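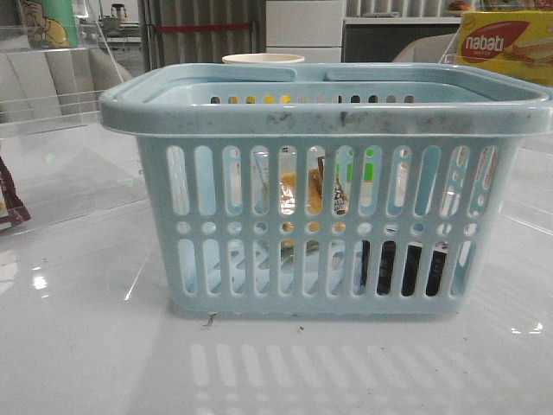 Mandla Radebe wants to know if the Prillberg mapping kit is worth buying when your old bumper-and-hope rover still gets round the kitchen without serious injury. It depends how much you enjoy manuals, Mandla.

Reviews > Kits > Sensing and mapping

Print this page | E-mail this page

The Prillberg comes as a spinning laser, a small board and a 313-page PDF, of which I read the beginning, the end and a long passage in the middle on cable colours. Mine has a red one that isn't mentioned. Building it took me 40 minutes, plus a while spent looking for the screw that was in my sleeve.

Once running, it draws a decent map. My hallway came out straight, which flatters the hallway, and the rover found its way back to the charger on most runs. Turn it too fast, though, and you get two hallways at a slight angle, like a bad photocopy.
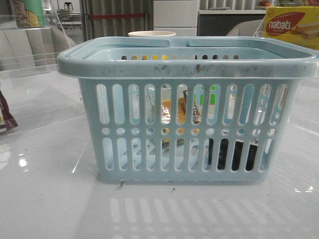 Range readings are steady on plain walls and get silly on anything with gaps. Chair legs come and go. Glass doors don't exist. A basket like the light blue one here, with its tall oval slots, then small round holes, then shorter slots, is the sort of thing I'd expect any single-plane laser to argue with itself over, depending on which row it happens to meet. The software has a filter for this called Smooth, and it smooths away table legs too.
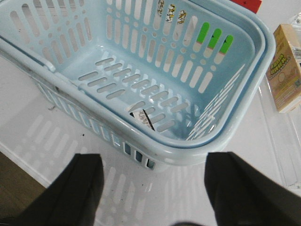
There is a second filter, Smooth Plus, hidden under Advanced. I left it on for an evening and it removed the cat, who was asleep, and then part of the sofa. Back to the ordinary one.

Saving maps is easy enough. Loading them again needs the exact file name, capitals and all, typed into a box that shows you eleven characters of it. 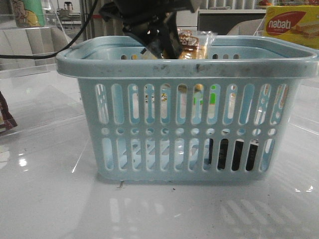 Yolandi Msimang
Reviews Editor

Against the Mägi, which I had on the same floor in July, the Prillberg is slower to start and much better in corners. The Mägi also costs £90 more and hums. If you already own a Jerngate board, check the connector first – mine needed an adaptor, and the adaptor needed filing.

I'd buy it, with low expectations of the sofa. Three stars, and a fourth if they ever explain the red cable.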